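About Us

Fluva Household School

Fluva Household School teaches adults how to run a home. Our courses cover laundry, garment care, linen storage, basic mending and the weekly upkeep of living rooms, bedrooms and kitchens. Instruction takes place in furnished training rooms, in small groups, with ordinary household goods. The school is independent and is open to residents of any district, with or without previous experience.

Our History

The school began as an evening class in ironing and pressing, held in a rented hall on Podberg Street. Enrollment grew steadily, and students began asking for help with the steps that come before the iron: what to wash together, how long a load may sit, where to put clothing that has been worn once and is not yet ready for the wash. The evening class was expanded into a full course, and a second course on storage and folding followed.

The school later moved to its present premises, the Talavera Building, where it occupies the ground floor and part of the floor above. The move made it possible to furnish complete rooms instead of working at long tables. Students now practice in surroundings close to those they return to after class, with a sofa to walk around, a doorway to carry things through and a limited amount of floor.

In the last school year, 880 students completed at least one course. Since the move to the Talavera Building, the school has issued 3,880 certificates.

Our Approach

Most households do not have a separate laundry room. Clothing is undressed in one place, collected in a second, washed in a third and folded wherever there is a free seat. Our teaching follows this route from beginning to end. Students learn to look at the whole path a garment takes through the home and to remove the points at which it tends to stop.

The laundry course starts with collection. Each student is asked to choose one fixed place for a basket and to keep it there for the length of the course. The basket should be light enough to carry when full, with handles that can be gripped firmly, and its sides should let air through. A damp towel left at the bottom of a closed container will soon smell, and the smell passes to everything above it. We recommend an open basket of moderate size over a tall hamper. A tall hamper holds more, but it is emptied less often and its lower layers are easily forgotten.
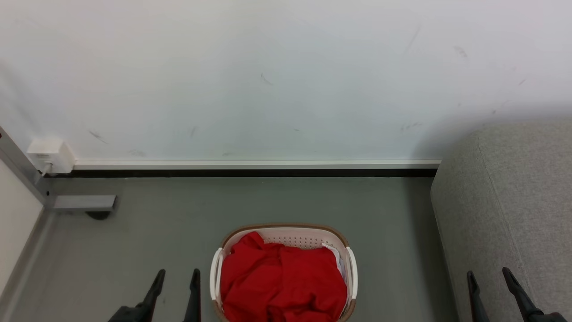 Sorting is taught next. Our instructors use a simple system based on color, fabric and degree of soiling, in that order. Strong reds and dark blues are kept apart from whites and pale shades, and new garments in strong colors are washed separately for the first few cycles. Students learn to read care labels, to close zippers, to empty pockets and to turn printed shirts inside out. They also learn which stains should be treated at once and which can wait until wash day. A short printed guide is provided with the course and may be kept.

Folding and putting away take up the second half of the program. Many of our students report that washing is seldom the problem at home. The difficulty lies in the clean load that remains in its basket for several days. For this reason the school treats putting away as part of the wash, and a practice load is not considered finished until the basket is empty and back in its place.

Our Courses

Laundry from Start to Finish
The principal course of the school, given over eight weeks. It covers collection, sorting, stain treatment, machine and hand washing, drying indoors and outdoors, ironing, folding and storage. Students bring one load of their own laundry to the fourth session.

Linens and Storage
Four weeks. Sheets, towels, tablecloths and blankets; the arrangement of shelves and drawers; seasonal storage of woolens and coats. Fitted sheets receive a session of their own.

The Living Room
Four weeks. Daily and weekly tidying, care of upholstered furniture, vacuuming under and behind large pieces, cleaning of baseboards and removal of marks from painted walls. Students test cleaning methods on sample boards before applying them to finished surfaces.

Mending Basics
Six weeks. Buttons, hems, small tears and worn elbows. No sewing machine is required.

First Home
A weekend course for young people who are about to leave their family home. It brings together the essential parts of the other courses - washing, basic cooking equipment, bed making and a weekly cleaning plan. This course is given every April and at other times when demand allows.

Our Training Rooms

The training rooms are furnished plainly, and the pieces are moved from time to time so that students become used to working in different arrangements. Floors are kept smooth and uncarpeted in the rooms used for laundry practice, which makes it easy to find a dropped sock and to wipe up a spill. Walls are painted white. Signs of regular use are part of any room in which people carry, lift and set things down, and the walls are repainted according to the maintenance plan of the building.

Practice garments are supplied by the school. The collection includes cotton shirts, knitwear, work clothing, children's clothing and household linens in a wide range of colors. Donated items are accepted if they are clean and have a readable care label. Torn items may also be offered and are passed to the mending course. We are unable to accept shoes, pillows or comforters for lack of space.

The reference library on the upper floor holds 167 titles on textiles, cleaning and household management, among them a number of older manuals that are no longer in print. Students may borrow up to three titles at a time. The older manuals are for use in the library only.

Partners

The school works with Trakisex, a local supplier of household goods, which provides baskets, drying racks and ironing boards for the training rooms at reduced cost. Students are under no obligation to buy from any supplier, and instructors do not accept commissions. Where a course calls for equipment, the school lists the required features and leaves the choice to the student.

We also offer instruction off the premises. Residential homes, student housing offices and employers may request a half-day or full-day session for groups of up to 12 participants. Sessions are adapted to the machines and storage available at the location. A member of the teaching staff visits beforehand to see the rooms and agree on the program.

Admission and Fees

Courses are open to anyone aged 16 or over. No entrance test is given. Applicants should state whether they have access to a washing machine at home, as the weekly exercises differ for students who use a shared laundry or wash by hand.

The fee for the eight-week laundry course is $146, which includes the printed guide, detergents and the use of all equipment. Fees for the shorter courses are listed in the current program and are available from the office. A reduced fee is offered to full-time students, to persons receiving public assistance and to any household enrolling two or more members in the same term. Payment may be made in two installments.

A student who misses a session may attend the same session with another group during the term, provided that the office is informed in advance. Certificates are awarded to those who attend at least six of the eight sessions and complete the final practice load.

Accessibility

All laundry courses are held on the ground floor, which has step-free access from the street. Ironing boards and folding tables can be set at seated height. Students who cannot lift a full basket are shown how to divide a load and move it in smaller amounts, and wheeled baskets are available on request.

Visiting the School

Prospective students are welcome to visit the training rooms and speak with an instructor before enrolling. Visits are arranged through the office and last one hour. Visitors may look in on a class in progress if the group has given its consent. The office is located to the left of the main entrance of the Talavera Building.

Page last updated 16 June 2026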